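Support Ticket: Teleoperation Glove, Hand Pose Drift and Loss of Finger Data
Status: Resolved, monitoring
Priority: High
Site: Stustwood demonstration room
Equipment group: Wearable teleoperation, right hand
Project: Avon
Opened by: Stustwood site operations
Assigned to: Vendasville Remote Systems Support

Summary of the problem

The site reports that the right-hand teleoperation glove loses agreement with the robot hand during recorded demonstrations. The operator closes the fingers and the robot hand follows correctly for the first part of a session. After a period of use, the reported wrist position begins to wander while the operator's arm is at rest. In the more serious cases the finger values freeze and the software holds the last known pose until the session is stopped.

The task being taught is cable handling for project Avon: pick up a connector, turn it to the correct side, and seat it in a socket. The task depends on small wrist rotations, and any drift makes the recording unusable. The site recorded 116 demonstrations in May, of which 35 were rejected at review for wrist drift or frozen fingers.

Entry 1 — Initial response

Support requested the session logs, the calibration file in use, and a picture of the equipment as set up for recording. The site was asked to stop collecting demonstrations for training until further notice. Recordings made solely for diagnosis could continue, provided they were saved to a separate folder and marked accordingly.

Entry 2 — Log review

The logs show two separate faults which the original report treated as one.

The first is a loss of marker tracking. The wrist pose is taken from the marker cube attached to the rig on the back of the hand. When the tracking camera cannot read a face of the cube clearly, the software estimates the pose from the last good reading. In the rejected recordings these estimates continue for much longer than the permitted limit, and the wrist position moves away from its true value during that time.

The second is an interruption in the glove data. The finger values stop updating without an error message. Each interruption is followed by a reconnect request from the glove, which points to the cable path in preference to the finger sensors.

Entry 3 — Site setup

The site supplied the requested picture, taken at the conference table where the equipment is set up.
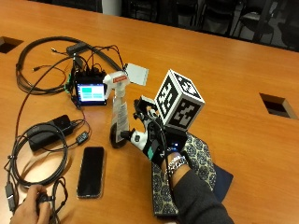
Fig. 1. Right-hand glove with marker cube, display unit and cabling at the Stustwood table.

Support noted the quantity of cable on the table and the large loops close to the display unit. The power adapter brick shares the same area as these cables. The arrangement does not prove a fault, but it makes it difficult to trace a single line from end to end, and the site was asked to separate power and data cables before any further test.

The site was also asked whether the operator's bracelet is normally worn during recording. The site confirmed that it is. Support advised that jewelry be removed from the instrumented arm for all sessions. Polished metal near the markers can produce reflections, and a linked bracelet may press on the wiring at the wrist.

Entry 4 — Test A, cable path

The site labeled each cable at both ends and moved the power lines to the opposite side of the table. The glove was then connected by itself, with no other devices attached. The operator opened and closed the hand for 10 minutes with the forearm supported on the cloth pad. No interruption was logged.

The operator next repeated the movement while bending the wrist through its full range. Finger data stopped twice, both times with the wrist bent fully downward. Replacing the wrist cable with the spare from the Zhong kit removed the fault, and the same movement was repeated without interruption.

The original cable has been tagged and withdrawn from use. It should not be returned to the spares box.

Entry 5 — Test B, marker tracking

With the replacement cable fitted, the site ran the standard tracking check. The operator held the hand still, then rotated it slowly in each direction while the software recorded the share of readings in which at least one marker face was read directly. The result was 92 percent. The acceptance limit for cable handling tasks is higher, and the check was recorded as failed.

The site then removed the bracelet, dimmed the overhead light nearest the table, and ran the calibration routine again from the beginning. The previous calibration file predated the last remounting of the cube and no longer matched its position. The repeated check passed, and wrist drift at rest was within limits.

Support is unable to say how much of the improvement came from the lighting and how much from the new calibration, as both were changed before the check was repeated.

Entry 6 — Instructions to site

Run the calibration routine whenever the cube or its mount has been removed, adjusted or struck.
Remove bracelets and watches from the instrumented arm before fitting the glove.
Leave enough slack at the wrist for full movement, and secure the cable at the forearm.
Keep power adapters apart from the glove data cable.
Stop the recording if finger values freeze. Do not wait for the software to recover.

Entry 7 — Disposition of recordings

The 35 rejected demonstrations are to be excluded from the training set. The accepted demonstrations from May may be kept, but the site should review the wrist path in each one before release — a short period of estimated pose may have passed the first review. Corrected wrist values should not be entered by hand.

Entry 8 — Status

Collection for project Avon has resumed with the replacement cable. A second spare has been requested from Vendasville. The ticket remains open for monitoring until that part is received and the site has submitted one further tracking check.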